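Bench Notes: the gripper, seven weeks in
Carol Hartley

Members have been asking when the gripper will be finished, so I have been told to write something down. My own answer is that I don't know, and that I was one of the people who voted against it. Armindo Barreto, who voted for it and has done most of the work, has read this and asked for two changes. I made one of them.

For anyone who missed the spring meeting, the idea was a two-fingered gripper that could pick up the sort of thing people keep on a kitchen table. Armindo named it Kuta and the name has stuck. You hold it in your hand to begin with, with a camera on it, and you carry out the job yourself while it records. Later the same fingers are supposed to go on the end of an arm and do the job without you. The first half of that works. The second half is a cardboard box under the stairs with an arm kit in it.

We have spent £182 so far, not counting the arm, which was given to us. I mention it as the laser cutter has wanted a new tube since before Christmas and I was told then that there was no money.

The fingers are on their third version. The first pair were too thin and twisted when you squeezed, so that whatever you were holding turned slowly round and looked at you. The second pair were stiff enough but had ridges on the inside faces, copied from a design Armindo found, and the ridges were fine on a sponge and hopeless on a jar. The present ones are plain black blocks with flat inner faces. I said in the first week that flat would do. It is in the minutes.

Where we have got stuck is plastic. Armindo drew up a list of 36 things to pick up and put down, and most of the early ones were easy to the point of being dull - a wooden block, a mug, a tin of beans. Then he got to containers with film over the top, and progress stopped. Film creases. It slides about on whatever it is covering, so the fingers close on the plastic, the plastic moves, and the pot stays where it was. It also throws bright spots of light back at the camera, and they shift every time you move your hand. Armindo thinks the recordings will cope with this if we make enough of them. I would like to know how many is enough, and I have not had a number.

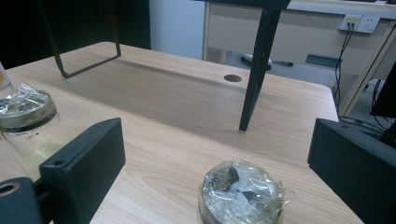
I spent an evening on it myself, on the grounds that I ought not to complain about something I hadn't tried. It is harder than it looks. Your wrist wants to help, and the whole point is that your wrist isn't allowed to, or at any rate isn't allowed to do anything the arm won't be able to do later. I managed a covered pot cleanly 13 times before I gave up and went for my bus, and I would not want to say how many goes that took. A jar is worse than a round tub, to my mind. You come in from the side, you can't judge through the glass where the far finger is, and you find out when it clinks.

There was some talk of sticking rubber on the fingers. We tried bicycle inner tube, glued on, and it gripped very well indeed. It gripped so well that it pulled the film off with it when you let go. Silicone tape was better until it picked up dust, after which it was the same as having nothing there at all. For now they are bare. If anybody has an offcut of the soft matting that goes in the bottom of tool drawers, Armindo would like to hear from you.

The other trouble is the trigger. The linkage has a bit of slop in it, so the fingers start to close a moment after you ask them to, and the right one gets there slightly before the left. Armindo says you get used to it. I am sure you do. An arm won't, and I have asked twice now what happens to all these recordings if we fix the slop half way through and the later ones no longer match the early ones. He agrees this is a fair question. It was the answer he wanted me to leave out.

I should be fair as well. Seven people have turned up regularly to work on this, which is more than came to the whole of the woodturning course, and two of them had never held a soldering iron. The printed parts are tidy. The drawings are in the shared folder under sensible names, which can't be said for the clock project. And when it does pick something up, it is quite pleasing, in the way that a good pair of tongs is pleasing. I only point out that we have a good pair of tongs in the kitchen drawer.

What happens next is that the arm comes out of its box in July. Armindo wants it bolted to the end bench. I want it on a board that can be lifted off again, so the rest of us can still use the bench, and unless somebody objects that is what we'll do. It will need its own power supply and a stop button that a person can reach from either side, and I am not signing anything off until I have pressed that button myself with the arm moving.

If you would like a go with the hand version before then, it lives on the top shelf in the back cupboard. Please don't wind the cable round the fingers when you put it away. Bring your own jar.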